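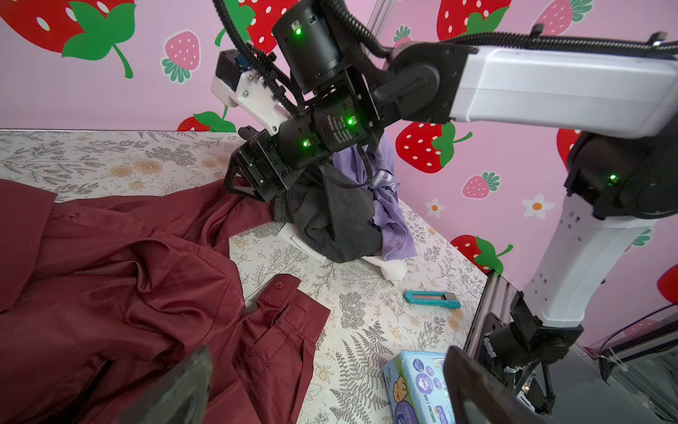

Clothes on the table, lavender T-shirt in the pile

Ticket 1025
Subject: Tierney camp waypoints missing after map update
Product: Mativix handheld, Urby desktop sync
Opened by: Atif Niazi, Stoddale Guiding
Opened: 23 February 2024
Status: Closed

Problem as reported

After the last map update the handheld shows only part of the waypoint file for our Tierney goat camp. The desktop program lists 386 waypoints. The handheld lists 19. All of the missing ones are above the 4000 foot line: glassing points, spring locations, the two creek crossings and the upper spike camp. The valley floor points and the trailhead are fine.

I need these back before I go in to look at the cabin in March. Some of them were marked by guides who no longer work for us and I have no paper copy.

Tried so far

Restarted the handheld. No change.
Synced again by cable. Sync finishes without an error, same result.
Synced to our second handheld, which is the same model but has not had the map update. All waypoints came across.
Zoomed in to the closest level in case they were hidden by the zoom setting. They were not.
Took the memory card out, cleaned the contacts, put it back. No change.

I have not done a factory reset. The track logs from last season are on that unit and I don't want to lose them.

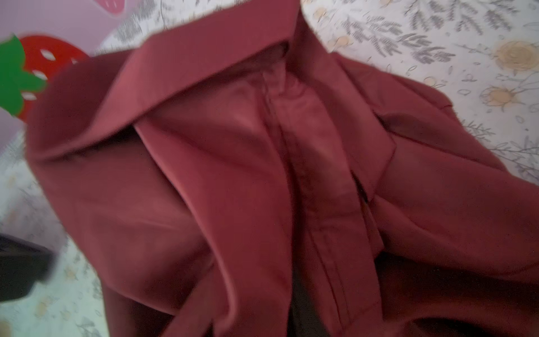

Yasir Qureshi: Thanks for holding off on the reset. Please don't do one yet. The fact that the second handheld takes the whole file tells us the file is good. The update added an elevation filter to the waypoint list, and on some units it comes switched on. Go to Settings, then Map, then Waypoint Display, and look at the line called Max Elevation. Tell me what it says. Also check whether the box under it, Apply to Sync, is ticked.

Atif Niazi: Max Elevation says 4000 ft. Apply to Sync is ticked. I never set either one.

Yasir Qureshi: That is the default after the update. Do these in order:

1. Copy the Tracks folder from the memory card to your computer.
2. Set Max Elevation to None.
3. Untick Apply to Sync.
4. Turn the handheld off and on.
5. Sync by cable from Urby. Choose Send to Device, not Merge. Merge would treat the short list as the newer one and could remove points from the desktop file.

Atif Niazi: Tracks copied. Did the rest as written. Full list is back on the handheld and the creek crossings are where they should be. The spike camp has lost its tent icon and shows as a plain dot.

Yasir Qureshi: The icon is a separate fault in the same update. You can set it again by hand under Edit Waypoint. Leave the second handheld on the old maps for now.

Atif Niazi: Icon set. You can close this.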